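Vikatden Household Boards > Cleaning & Surfaces > Table linen
Thread: Red polyester cloth on the big table, what goes under wet things?

petek_tabler
Posts: 787
Location: Prerndale

Looking for input on a table covering. The table is large, seats eight when the chairs are in, and gets used for everything except formal meals. Sorting, folding, snacks, paper cups of coffee that get forgotten. The cover is a plain red woven polyester, floor length on the sides, no backing. It has been on since March.

Problem one is dye. I put a damp yellow cloth down on it overnight and found a pink edge in the morning. Problem two is that anything knitted or terry that gets left on it sheds onto it, and red shows all of it.

Current practice is that cleaning cloths land on the table and the bowls get nested and go somewhere else, usually whatever flat top is nearest.

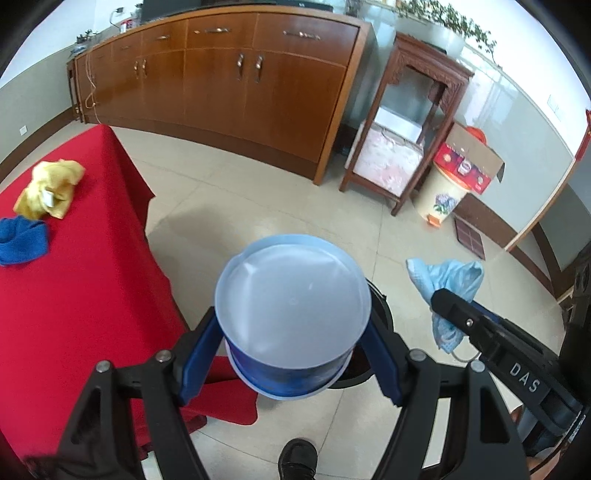
Options I have considered so far: a clear vinyl overlay, a felt pad with the red cloth on top, or going back to bare wood and wiping it down. The sideboard has a gloss finish and I do not want wet cloths on that either, so moving the problem across the room is out.

Budget is small. Opinions?

nellow
Posts: 2062

Pink edge on a damp cloth means loose surface dye. Polyester holds disperse dye well if it was heat set correctly, and cheap covers often were not. Wash it alone, warm, twice. Then do a rub test with a wet white rag, over 7 strokes in one spot. If the rag stays white you can stop worrying about the yellow one.

A vinyl overlay fixes the dye transfer and creates a new problem. Moisture gets trapped between the two layers and you find out in a month.

Azra Stojanović
Posts: 41

Disagree on the vinyl. We have used it for six years over a dark green cloth. You lift it once a week and wipe the underside. No smell, no marks. Buy the thicker one, the thin stuff never lies flat and cups tip on the ripples.

Agree on the wash.

nellow
Posts: 2062

Lifting it once a week is the part people skip. I would not plan around it.

petek_tabler
Posts: 787
Location: Prerndale

I would skip it. Noted.

Washed it once so far, warm, on its own. The water was pink on the first fill and I did not see the second. Will run it again before doing the rub test.

On shedding, I tried tying the cloths in a loose knot as they come off use. A knotted cloth has less area in contact with the table and it does not slide off the side. The yellow terry one is still the worst for fuzz. The blue knit one sheds less but it is slow to dry in a knot, so that is a trade. Paper cups stay on the table, along with whatever packing plastic has not been thrown out.

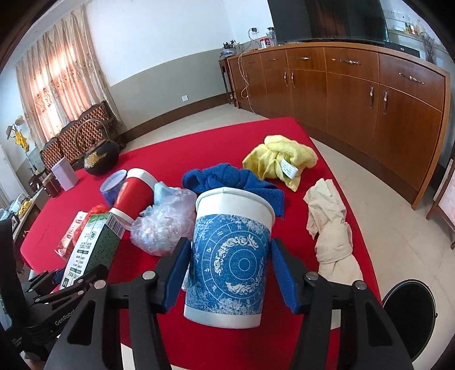 A lint roller gets most of it up in two passes. A vacuum with the brush head lifts the cloth and is a waste of time unless somebody holds the other end.

Ankica Lazarević
Posts: 1000

Please do not knot damp cloths. The center stays wet for a day or more and that is where the sour smell starts. Hang them. A plain rail on the inside of a cupboard door takes four cloths and costs very little.

If the cloths are dry, knot them all you like, but then I do not see what the knot is for.

petek_tabler
Posts: 787
Location: Prerndale

It is for telling used from clean. Flat is clean, knotted is used. The household follows it most of the time.

Ankica Lazarević
Posts: 1000

Then use a bowl. You have at least two. Used cloths go in the bowl, bowl goes to the machine. No lint on the table and no dye question.

Azra Stojanović
Posts: 41

Seconding the bowl. Plastic, wide rim, easy to rinse. A damp cloth in a bowl smells as bad as a damp cloth in a knot if you forget it, though.

nellow
Posts: 2062

Different point about the cups. Hot coffee in a paper cup will sweat through the base if it sits long enough, and the seam is usually where it goes first. On polyester you get a ring that washes out. On bare wood with an old finish you get a white ring that does not. I would keep the cover for that alone and drop the bare wood option.

Felt pad underneath is worth having for the heat. Cut it an inch short of the edge all around so it does not show as a ridge.

petek_tabler
Posts: 787
Location: Prerndale

Second wash done. Rub test on a white rag, seven strokes, very faint color. Did it again near the hem and got nothing. I am calling that acceptable for now.

Plan: felt pad under, red cloth on top, no vinyl. Rail inside the left cupboard door for anything damp. Bowl for used dry cloths. Will measure the door tonight, the hinge side may not leave enough depth for a rail.

Ankica Lazarević
Posts: 1000

Two inches of clearance is enough for a flat rail. Check where the shelf edge comes to before you drill. Mine hit the shelf and I had to cut the shelf back.

tall_order
Posts: 12

Has anyone used the stick-on rails? The doors here are veneer and I would like to avoid screws.

nellow
Posts: 2062

They hold dry cloths. Wet terry pulled mine off in under a week. Screws, short ones, and drill a pilot hole.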